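Records Analyst (Retention and Filing)
Engelhardt Records Services – Winico Office
Job reference: 990

Engelhardt Records Services is hiring a full-time Records Analyst for its Winico office. The analyst will maintain the retention schedule for the Mekorton account and prepare inactive paper records for transfer or destruction. The position reports to Manuela Amato, Records Manager.

Position details
Schedule: Monday through Friday, 8:00 a.m. to 4:30 p.m.
Openings: 2
Term: permanent, following a 21-week probationary period
Location: on site – remote work is not available for this position

Duties
The analyst classifies incoming files against the current retention schedule, which contains 67 record series. Each file is assigned a series code, a trigger event and a disposition date, and the entry is made in Trekex, our in-house tracking database. Files that do not match an existing series are held and referred to the Records Manager with a short written recommendation.

Other duties are as follows:
- Pull and refile active records on request, normally the same business day.
- Prepare transfer lists and box labels for off-site storage.
- Compare box contents with transfer lists before pickup and correct discrepancies.
- Apply and release legal holds as instructed in writing by the client.
- Draft destruction notices and track client signatures.
- Run the monthly exception report in Trekex and clear open items.

A revised retention schedule took effect in February. Part of the first year will be spent recoding older series, mostly accounts payable, vendor contracts and closed personnel files. Some of these carry handwritten codes from two earlier systems. Conversion tables are available but incomplete.

Minimum qualifications
An associate degree, or three years of experience in records management, medical records, a law office file room or similar work. Applicants must be able to read a retention schedule and apply it consistently. Working knowledge of spreadsheets is required, including sorting, filtering and lookup formulas. The job involves standing for long periods and lifting file boxes of up to 40 pounds.

Preferred qualifications
Experience with legal holds. Experience with barcode tracking. Coursework or certification in records management.

Work area
Each analyst is assigned a desk, a locking cabinet and a shelf in the shared file room. Papers in process are kept upright and separated by status – received, coded or on hold. Nothing is left in process over a weekend without a charge-out slip.

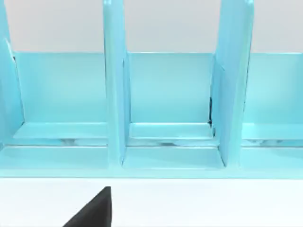

Desk organizer with upright compartments.

How to apply
Send a resume and a one-page cover letter to Pascal Steinbach, Human Resources, with the job reference in the subject line. The letter should describe one filing or classification problem you have worked on and how it was resolved. Selected applicants will complete a timed coding exercise on site, followed by an interview with the Records Manager. No preparation is needed for the exercise.

Applications close Wednesday, May 22, 2019.

Contact Human Resources | © Engelhardt Records Services | Back to top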